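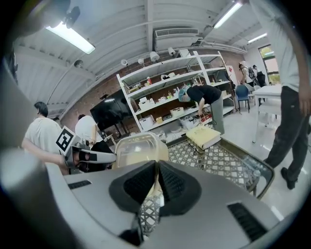
Hand-held grippers in use in the main room at Zedow, with the shelving for props and stock behind.

When Olesia Hutsuliak took over the equipment budget at Zedow, the first thing she did was stop an order. The company had been about to buy a second robot arm. She asked for the quote, the service contract and the floor plan, read them over a weekend and sent the supplier a polite note saying the order would have to wait.

"We had one arm and it was idle most of the afternoon," she says. "The people who needed data were waiting for somebody to set up a task, or for a charger. Another arm would have been idle next to the first one."

Zedow trains software for robots that handle household items: picking things up, putting them into containers, clearing a table. Much of that work now starts with people using hand-held grippers. Hutsuliak moved the money for the arm into those, and into the furniture and household goods that go with them. The first 12 grippers came from Golier and were paid for out of a single year's budget.

She is frank about how she arrived at the number. "I worked backwards from the room. How many people can work in there without knocking elbows? Each of them needs two grippers, one for each hand. Then you need spares, and you need more spares than you think."

The present rule is four working pairs and two complete pairs on the shelf. Struan Jardine, who looks after repairs, argued for the spares and got them. In the first months the company had none, and a worn finger pad could stop a pair of hands for days while a part was in the post.

"A pad costs very little," Jardine says. "What you pay for is the person standing there. So I asked for a drawer of pads, a drawer of screws and two pairs ready to pick up. Olesia wanted to know what it would cost for a year and I gave her a figure. I was wrong, it was lower."

He now keeps a log of every part that is changed. Pads and cables account for most of the entries. The housings have held up better than he expected, and he no longer stocks them. Batteries he buys each January, all at once, so that they age together and can be replaced together.

Hutsuliak's advice to anyone drawing up a similar budget is to put the dull items at the top of the sheet. Her own begins with shelving, lighting, tables and storage boxes, and the grippers come on the second page. She says that in her first draft she forgot the printed markers, which are cheap, and the time needed to fix and check them, which is not.

The objects themselves have their own line. Cups, boxes, bottles, books and plastic tubs are bought by Antonina Lytvynenko, mostly from discount shops and second-hand stalls. She has a fixed sum each month and does not need approval below it.

"If I had to fill in a form for a bowl, we'd have three bowls," Lytvynenko says. "The software has to see a lot of different things. I buy one of something, not a set, unless we need the set. And I try to get rid of things too. People forget that shelves fill up."

The hardest decision was whether to rent or buy. Bilyk, a leasing company, offered the grippers on a 24-month agreement with repairs included. Hutsuliak took it seriously. The monthly price was fair, but the agreement did not allow the customer to open the housing or change the fingers, and Jardine changes fingers often. They bought. For the one robot arm, where nobody at Zedow wants to open anything, they kept the lease.

"I don't have a principle about it," she says. "If we're going to alter it, we buy it. If we'd be frightened to alter it, we lease it."

Storage was the cost she got most wrong. Each session produces a great deal of video, and the first year's allowance was used up by spring. Miyuki Yoshida, who manages the recordings, had warned of this in an email that Hutsuliak still has pinned above her desk. The two of them now write that part of the budget together. They keep everything for a fixed period, then Yoshida decides what stays, and the rest is deleted.

"Before, we paid to keep sessions we had already rejected," Yoshida says. "There was a folder called 'maybe' and it was the biggest one."

They also changed software. Justico, the package they use to book people, rooms and equipment, was added after two teams turned up for the same grippers one morning. It is charged per user, and Hutsuliak goes through the list of users every quarter and removes those who have left.

The second arm has not gone away. A customer, Abelardo Lozano, has asked for longer trials on a real machine, and his contract would cover part of the price. Hutsuliak has asked the supplier for a new quote — this time with delivery, installation, training and a spare gripper listed separately. She expects it by the end of the month, and she has already measured the door.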